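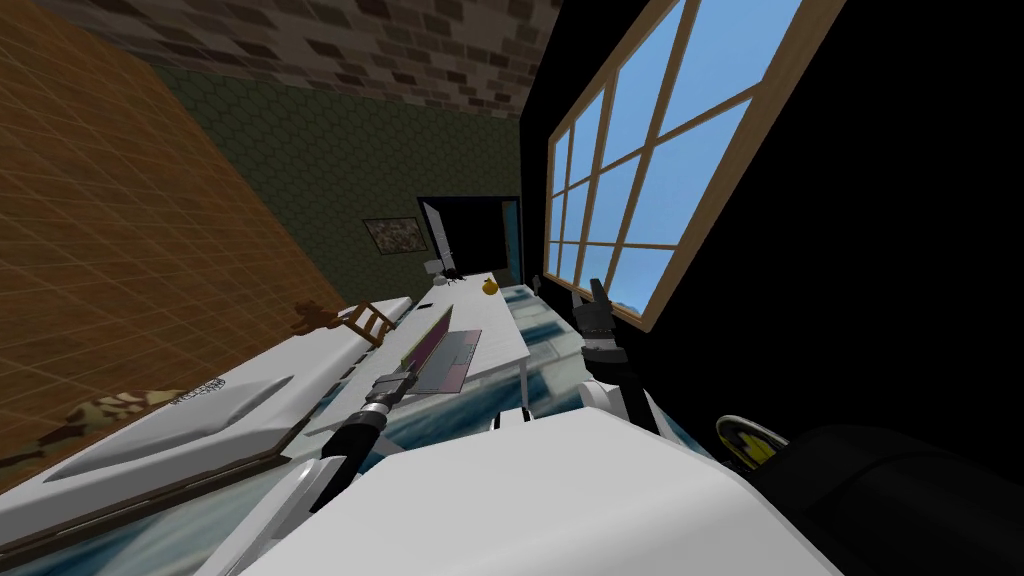
Household chores readiness check, table and counter work
Aerts simulated room, checked by Eduardo Talavera, February

1. Both arms free to move before the run starts. OK
Comment: Lovely and smooth this month, and I do want to thank whoever sorted out the left shoulder, which had been sulking since Zaron 6.

2. Long white table within reach. PARTLY
Comment: The near end is fine, but the lemon (I'm calling it a lemon, small, round and yellow) sits right up at the far end and near the edge, so please have it drive forward first and not stretch!

3. Tray on the counter clear for lifting. OK
Comment: Raised rim all round, so there's something to grip. Keep the camouflage cloth well out of the way.

4. Cloth folding. NOT YET
Comment: I'd dearly love to tick this one. Cloth is still where Clostent struggles, bless it.

5. Stop limit set to 300. OK
Comment: Was 376, lowered and saved.

6. Window sill clearance, right gripper. WATCH
Comment: Closer than I like. Recheck before wiping tasks.

Ready for chores unattended: no. Tidying with someone at the stop button: yes, gladly.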